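Plamier Suspension Trainer Review: The Kit From The Parnum Workout

Okay so quick one because I have had a lot of emails about this. If you follow movie workouts at all you've seen the Plamier straps. They got popular after trainer Amerley Quansah put them in her Parnum plan, the one she wrote for the boxing film Faretcombe, and now everybody wants to look like a guy who lives in a gym basement. Me too. I bought the kit with my own money. No one sent me anything.

What's in the bag: a pair of straps with foam handles, foot loops, a door anchor, a longer anchor for a beam or a tree, a mesh pouch, and a fold-out sheet with the Parnum moves on it. No app. Fine by me.

Price. I paid more than 80 dollars before shipping. Not cheap for some webbing and two handles. There are knockoffs that look the same in photos. I had a knockoff before this (Sethi, the red ones) and the buckles slid on me in the middle of a row, so I was willing to pay up.

Setup is fast. Anchor goes over the top of the door, close the door, lock it if you can, pull hard before you put any weight on it. Make sure you're on the side where the door closes toward you. The sheet says this but in tiny print, should be on the front in red. My door frame has no marks so far.

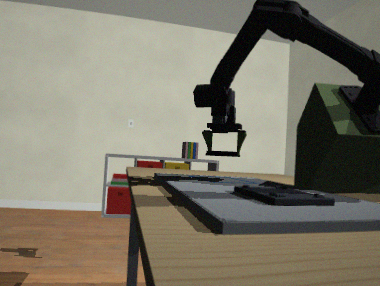 Robot arm with an open gripper above a light wood table.

Handles. Good. Firm foam, doesn't twist, a little fat for small hands. My wife didn't like them. They get slick when you sweat and I sweat a lot, so I keep a towel on the doorknob. The stitching on the foot loops is better than on the Sethi set, no loose threads yet.

Length adjustment, this is the part I like best. One cam buckle per side, big tab, you can work it with your thumb. There are white marks printed on the webbing so both sides end up even. On the cheap ones I was always guessing and one shoulder got more work than the other. The marks are already fading a bit where the buckle bites though. Will go over them with a paint pen I guess.

Now the workout itself, which is what people really ask about. Quansah's plan is seven moves done as a circuit. Rows, chest press, split squat, hamstring curl, pike, face pull, and a plank thing with your feet in the loops that I hate. Rest at the end of the round, not between moves. First Thursday I tried it I got through one round and laid down in the hallway. It is harder than it looks on the poster.

Does it make you look like the actor? No. Come on. He had a cook and months off and good lighting. What I got after two weeks is sore in new places, better posture at my desk, and my shirts sit diffrent across the back. Didn't weigh myself. The plan also comes with an eating page, very low on bread, very high on chicken, and I skipped it. I don't think anyone should copy a movie diet off a sheet of paper, talk to a doctor if you want to go that way.
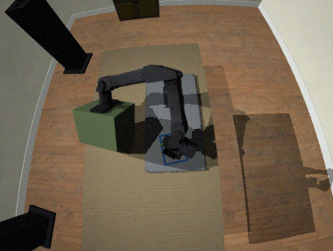 Footing matters more with these straps than I expected. When you lean way back in a row all your weight goes into your heels, and if your heels go, you go. Socks are out. Sneakers on bare hardwood are ok if the soles are clean. What I would not do is stand on a loose runner, something like that long tan ribbed rug with bare planks showing down both sides, unless there's a grip pad under it. I did the split squats on a runner like it in our hall and it bunched up on me. Now I roll it out of the way first. A yoga mat is fine for the floor moves but it slides too if you lean hard, so put it down for planks and kick it away for the standing stuff. Plamier sells a mat, haven't tried it.

Noise: low. The carabiner clicks against the door when you swap sides. I work out before six in the morning and no complaints from the bedroom. Chest press makes the door creak, but that's my door.

Outside anchor is decent. Used it at the park on a thick branch and on the monkey bars, held great both times. The strap picks up sap, keep it out of the same pocket as the handles. The pouch is too small by the way. Goes in from the factory, never goes back in the same way again. I use a shoe bag.

Stuff I don't like. The fold-out sheet is glossy and rips at the creases. Moves are drawn, not photographed, and the pike drawing is just wrong, hips are way too low, look up a video instead. Customer service took forever to answer me about replacement foam and then the answer was they don't sell the foam by itself. So when the grips wear out you buy a new set of handles. Annoying at this price.

Who should buy it: people with a solid door and not much room. If you already have a rack and a bench you don't need it, get a cheap ring set. If your doors are hollow or the frame is loose I wouldn't trust it, get the beam anchor up somewhere solid instead. Bad shoulders, start standing almost straight up and go easy on the chest press.

Keeping mine. Will update when the grips go or if the buckles start slipping like the Sethi did. The Parnum sheet comes in the box only, so if you buy used ask the seller if its still in there.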